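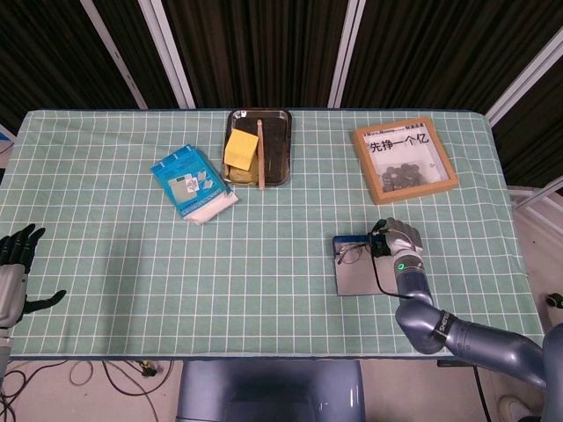

Rapport d'avancement, deuxième période
Atelier d'entretien et de réemploi de lunettes, site d'Akdale
Destinataire : Fonds Van Dusen
Rédaction : Kimie Tsuchiya, coordination de l'atelier

1. Rappel de l'objet du financement

Le Fonds Van Dusen soutient depuis janvier l'installation d'un poste de nettoyage et de contrôle des lunettes données par les habitants d'Akdale et des communes voisines. Les montures remises en état partent ensuite vers la permanence sociale de Villanine, qui se charge de la distribution. La subvention couvre le petit matériel, les consommables et une partie des heures de Jerome Ocampo, responsable du poste.

2. Avancement

Depuis le début de la période, 703 paires ont été reçues et enregistrées. La plupart proviennent des boîtes de dépôt placées à la mairie annexe et à la bibliothèque. Le rythme des dépôts a baissé en milieu de période, pendant la fermeture de la bibliothèque pour travaux, puis il est revenu à son niveau habituel.

Le tri se fait à la réception. Les montures cassées au niveau du pont sont écartées et démontées pour les vis et les plaquettes. Les autres passent au nettoyage, puis au contrôle des branches et des charnières. La mesure des verres reste confiée à l'opticien partenaire, qui passe à l'atelier une fois par mois. Ce passage mensuel est aujourd'hui l'étape la plus lente : 37 paires propres attendaient encore leur mesure au moment de clore ce rapport.

3. Le poste de travail

L'ancien établi a été remplacé par une table rectangulaire couverte d'une nappe vert menthe à quadrillage blanc. Le choix de la nappe revient à Jerome Ocampo. Une monture fine et sombre se repère bien sur ce fond, et les lignes du quadrillage permettent de voir si une branche est faussée quand on pose les lunettes à plat. Sur le gris de l'ancien établi, il fallait une lampe supplémentaire pour le même contrôle.

Les éponges sont rangées dans un bac rectangulaire en inox. Les lunettes en cours de traitement sont posées sur un support plat et foncé, séparé du bac. Nous avons aussi sur la table une boîte carrée à cadre de bois avec un couvercle transparent.

La consigne de nettoyage tient sur une demi-page. Eau tiède et savon neutre pour la monture, éponge réservée aux branches et aux faces extérieures, jamais sur les verres. Les verres sont essuyés avec une microfibre propre. Une première version de la consigne autorisait les lingettes du commerce sur les verres. Elle a été corrigée après la remarque de l'opticien sur les traitements antireflet.

4. Dépenses

Le budget accordé pour le matériel est de 2000 euros. La table, le bac et l'éclairage ont été achetés auprès de la maison Brurnness, qui a consenti une remise sur la livraison. Les consommables sont achetés au détail, sur place. Le poste « étuis » n'a pas encore été engagé. Deux devis ont été demandés et un seul est arrivé ; nous préférons attendre le second avant de commander. Le détail des factures est joint en annexe A.

5. Difficultés

La place manque pour le stockage. Les paires enregistrées sont conservées dans des caisses étiquetées par semaine de réception, empilées dans le couloir, et il faut parfois en déplacer quatre pour atteindre la bonne. Une étagère murale résoudrait la question, mais le propriétaire du local n'a pas encore répondu à la demande d'autorisation de perçage.

Les étiquettes se décollent des montures métalliques. Un essai est en cours avec des étiquettes à fil, attachées à la branche gauche. Elles sont plus longues à poser.

6. Période suivante

Un second passage mensuel de l'opticien est en discussion. S'il est accepté, l'atelier pourra envoyer jusqu'à 50 paires par mois à Villanine. Nous prévoyons également de passer la commande des étuis, de terminer l'essai des étiquettes et de relancer le propriétaire au sujet de l'étagère.

Nous demandons au Fonds l'autorisation de reporter le solde du poste « étuis » sur la période suivante, sans modification du montant total.

Annexe A : factures et devis
Annexe B : consigne de nettoyage, version corrigée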